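Moving house, week whatever it is

August 4, 2020
By Sumathi Annamalai

Quick one as I've got half an hour before the broadband man rings. Or doesn't ring. He said May originally so I'm not holding my breath.

So we're in. Mostly. Banside is lovely, the stairs are not. 30 boxes still taped up in the front room and I've stopped reading what's written on the sides. One says KITCHEN / MISC / V IMPORTANT and it's had a plant on it since we got here.

Main thing I've learnt is that changing your address is a full time job. Bank fine, did it in two minutes. Doctor fine once I found the right form. Council tax — well. They've got us down at 141, which is the old flat, and they've also got us down at 141 here, where there isn't one. The road stops at 90-something. I was on hold so long I cleaned the oven. Nice woman at the end of it, couldn't change anything, gave me a reference number and told me to write in. With a stamp! I had to go and buy a stamp.

Then the water people wanted a meter reading. Went out the front with a torch, lifted the wrong cover (gas), lifted another wrong cover (no idea), finally found it under a load of wet leaves. 717. Rang it through and was told that was lower than the last reading they had. So either the previous lot were putting water back or somebody wrote it down wrong. They're "looking into it".

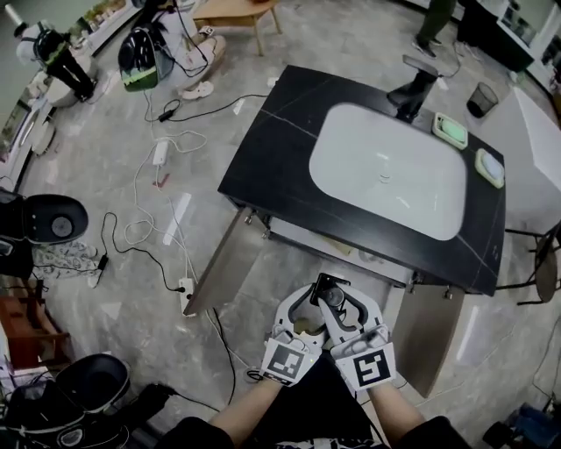
Post is the other one. I paid for the redirection and half of it comes and half doesn't, and I can't see any pattern. Catalogues get through no problem. My sister's birthday card to me, no. Vibeke Hjaltadóttir from the old building has been brilliant and is keeping a carrier bag of anything that turns up, says it's mostly pizza menus but she's keeping those aswell. Going over to fetch it when I've got the car back.

If you're about to do this yourself, start a list now. Not on your phone, on paper, stuck to something. I keep remembering things at midnight. TV licence. The dentist. The cat's microchip, which I'd compeltely forgotten until my mum asked — still says the flat before last. Did that one straight away, felt quite ill about it.

Still to do: driving licence, library card, pension, the shop that has my old card saved and keeps emailing. And I owe the council a letter.

Phone's going. Might be him.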